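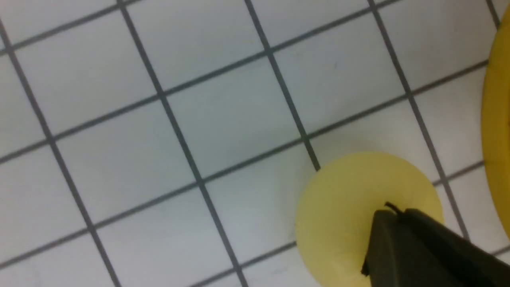

## Girkus bench arm: review after eight weeks at Trestutthorpe

2025-03-22

Roncombe hires out play sets to nurseries and takes them back in mixed crates. Our returns bench at Trestutthorpe has had a Girkus arm since January, set up as a single sorting cell with a two-finger gripper and a camera at the wrist. I supervise the bench. The arm was bought at list price and the supplier has not seen this text.

### Setup

Installation took four days, most of it spent on calibration. The arm works over a white surface with a dark square grid, and the grid has to be visible to the wrist camera for the position check to pass. Smudges are tolerated up to a point. We wipe down at each shift change.

### Handling

Foam cubes are the easy case. They compress slightly, and a poor grip angle still holds. Balls are harder: they roll if the first finger touches early, and the approach speed had to be reduced for them. Flat round pieces are the worst. The fingers have little edge to take hold of, and the arm often presses down on the piece before it tries again. Vitória Carvalho wrote a separate routine for discs that slides them to the edge of the work area, where a person picks them up.

Over a test batch of 100 mixed parts, 46 needed no help at all. That is lower than we wanted, although the batch was heavy on discs and small rounds.

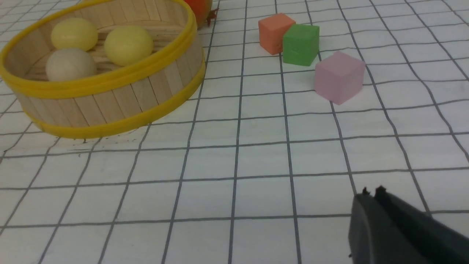

*Wrist camera view: basket with three balls, foam cubes to the right, gripper at lower right.*

### What changed at the bench

Sorting used to be a standing job for two people. It is now one person who feeds crates, clears stalls and checks finished sets against the card. The wrists get a rest. The attention does not – a stall stops the cell, and the alert tone is too quiet to hear over the washer. Eduardo Barreto, who had sorted by hand the longest, moved to repairs and has asked to stay there. The rota now pays the cell operator at the higher grade, which was agreed before the arm arrived and should be agreed early by anyone else considering one.

Breaks are less flexible than before. The cell can run unattended with cubes only, and mixed crates have to wait.

### Faults and support

- Finger tips collect foam dust and need brushing out.
- The log records a missed grip and a dropped part under the same code.
- The Nogueira service desk answers quickly, but spare fingers are sold only in pairs.

### Verdict

Good on cubes, acceptable on balls, poor on discs. We are keeping it on the returns bench and will repeat the batch test in May with the new finger tips fitted.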